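Workshop notebook – glue, hides and the Arnon chair

Tuesday, April
Posted by Zodwa Mathebula
5 min read

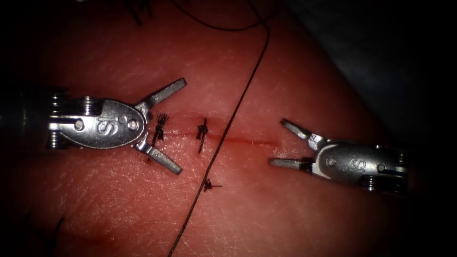 A short, straight cut running across the middle, an open-jawed instrument on either side.

Right, the Arnon chair. I finally got the seat cover off this morning and it came away in one piece, which I was not expecting after the mess we had with the back panel! Weighed the whole cover before I did anything else: 932 grams, including the old tacks I couldn't be bothered to pull first. With the tacks out it was 902. Writing both down so Trilok doesn't ask me again.

The leather is much drier at the front rail than anywhere else. No surprise, that's where everyone's knees go. I tried the new dressing from Borer on the underside flap first (two thin coats, soft cloth, overnight in between) and it darkened a shade and then came most of the way back by lunch. I'd call that fine. The old Skatano stuff darkened and stayed dark, and I still have the sample strip pinned up over the sink if anyone wants to compare.

Tear at the left corner: I'm backing it, not stitching it. I know Inese would stitch it. We had the whole conversation again over coffee and I still think that leather is too tired to hold a new row of holes – you'd be perforating it like a stamp. Goatskin patch behind, pared down at the edges until you can nearly see light through it, and wheat paste with a little of the fish glue in it. I pared three patches to get one I liked. The first two are in the scrap tin and they'd do nicely for book corners, so please don't throw them out.

Glue notes, because I always forget. The batch I made at 52 degrees was lovely, ran off the brush like warm honey and stayed workable long enough to get the patch down and fuss with it. The one before that I let get too hot while I was on the phone and it smelled like a harbor and never tacked up properly. Thermometer stays IN the pot from now on. Also the small brush sheds. I picked four hairs out of the paste line with tweezers and then gave up and used the hog bristle.

Patch went down at 11:20, silicone paper, felt, then the sandbag. I wanted the flat iron weight but Nokuthula has it on her box lid until tomorrow, and the sandbag follows the curve of the corner better anyway. Peeked at three o'clock. Edges down all the way around except a bit the size of a lentil near the welt, which I've fed with a little more paste on a needle.

Under the cover it's horsehair on webbing, with a layer of something gray and crumbly on top that somebody added later. I bagged a handful and labeled it. The webbing is sound on three sides and shot on the fourth, and there's a penciled number on the inside of the rail, 692, in a nice old-fashioned hand. Noémie thinks it's a maker's number and I think it's a delivery number from the Buthelezi sale, and we've agreed to disagree until one of us looks in the ledger (it'll be her, I hate the ledger).

Horsehair is going to be reused. I teased out about a third of it this afternoon and it's filthy but springy, and there's no sense buying new. It wants washing in the net bag, cool water, the plain soap, and then a couple of days on the rack with the window open. If you come in and the whole place smells like a wet pony, sorry in advance!

Things I still need:
– webbing, the 2 inch, enough for one side plus a spare length
– more silicone paper, we're on the last few sheets
– blunt needles, the curved ones – mine keep wandering off to the bookbinding bench
– tacks. The old ones are too rusty to go back, though I've kept them in an envelope with the chair number on it

Trilok asked how long until it can go back. I said two weeks if the hair dries and the corner holds, and three if I have to redo the patch. He wrote down two weeks. I saw him do it.

Tomorrow: sandbag off first thing, check the lentil, then start on the webbing before the light goes off that side of the room. If the patch is good I'll do the second coat of dressing on the front rail while I'm waiting. And somebody please label the jar next to the fish glue, I nearly used it.

6 comments · 3 shares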